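Trudero Textile Reuse Program
Progress report to the Odness Fund
Reporting period: June through 12/22/25
Work package 2: Sorting of small soft items

1. Summary

Work in this period covered the bench layout for small soft items, the bin arrangement, and the first full count of sorted stock. A total of 1746 pieces entered the sorting room. Of these, 1233 were sorted to a final category, 136 were rejected as unfit for reuse or recycling, and the rest are in storage at the Bremis site awaiting a second pass. The budget for the work package has not been exceeded. One deliverable, the category handbook, is late and is covered in section 5.

2. Intake

Pieces arrive mixed, in sacks, from the Bremis collection points. The work package is limited to items that can be held in one hand: cloths, napkins, single socks, offcuts, and paper wipes that enter the stream by mistake. Larger items go directly to work package 3 and are not counted here.

Intake was uneven. Deliveries in the first weeks were small and clean. Later deliveries contained more paper, and the rejection rate rose accordingly. Paper and thin fabric are hard to tell apart once crumpled, and most sorting errors in the first count were of this type. A piece that is folded before sorting is rarely put in the wrong category. The intake sheet has been changed to record whether a piece arrived folded or crumpled.

3. Bench and bins

The bench has a slotted aluminum top, which allows fixtures to be moved without drilling. Sorting directly on the metal was tried and dropped. Small pieces caught in the slots, and light-colored items were difficult to see against the surface. A sheet of brown cardboard is now used as the working area. It is cheap, gives good contrast with white items, and is replaced when it becomes marked or soft at the corners.

Sorted pieces go into blue plastic stacking bins with sloped open fronts. The bins stand side by side behind the cardboard, within reach of the working area. The open front lets the contents be checked without lifting the bin.

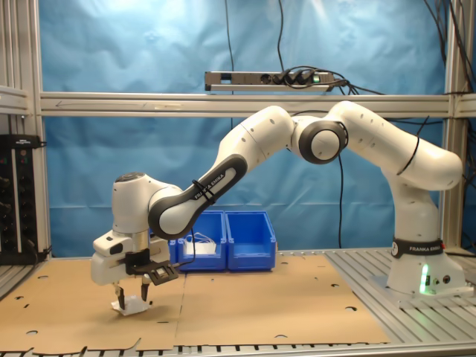

Two bin sizes were compared over 570 pieces. The larger bin needed emptying less often but encouraged overfilling, and folded pieces at the bottom came out creased. The smaller bin was kept for cloths and napkins. Labels have been moved from the side of the bin to a card held behind it, as side labels were hidden whenever two bins stood close together.

The Ki layout, in which four bins are set in a half circle, was also tested. It took up too much of the bench and gave no gain in speed. It will not be pursued further.

4. Results against targets

Pieces sorted to final category: target met.
Rejection rate: within the agreed limit for the period as a whole, above it for the final deliveries.
Bin changeover procedure: written and in use.
Category handbook: draft only.

Errors were checked by emptying each bin and sorting the contents again. Repeat sorting agreed well for cotton cloths and poorly for thin white items, where the fabric and paper categories were often confused. A third category, "undecided white," has been added for these items until a better test is found.

5. Delays and changes

The handbook was due with this report. It was held back so that the new category and the revised intake sheet could be included. Text for cloths, napkins, and socks is complete. Text for offcuts is still to be written.

No change to staffing is requested. A transfer from the travel line to the consumables line is requested to cover cardboard sheets and additional bins. The amount is given in the attached budget table.

6. Next period

Second pass on stored pieces at Bremis
Completion of the category handbook
Trial of a darker sheet material as a replacement for cardboard
Repeat count with folded and crumpled pieces recorded separately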